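Perau project catch-up, December
There: Ifor Parri, Chun-yin Chuang, me (typing, so blame me for the spelling)

We started with the Ellis runs, as they finally finished overnight. Chun-yin trained the navigation policy on 1,000 simulated episodes and held back 568 for testing. The new bit is the shuffled start: the agent gets dropped in at a random spot and heading, so it often wakes up staring at a blank wall or a dark corner and has to sort itself out from there. 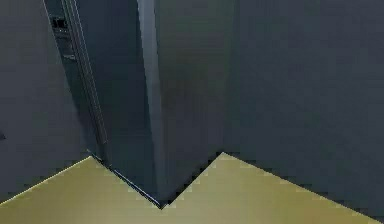 Ifor wanted to know if the plain grey surfaces make it too hard, and I said I'd wondered the same thing! Chun-yin reckons the old policy was leaning on colour far too much, and she'd sooner keep the rooms dull for now. We went back and forth on this for ages (sorry, Ifor, I know you had a train). In the end we agreed to leave the textures alone and try 3 lighting levels instead.

Results: recovery from a bad start is up by roughly 6 per cent over the Brutum baseline. Ifor isn't convinced until we've repeated it with fresh seeds, fair enough.

To do
Chun-yin: rerun with new seeds, same held-out set
Ifor: ask Totley about more cluster time
Me: tidy the plots and write up the start-position method

Next catch-up is at 10 am, same room, and I'll bring the good biscuits.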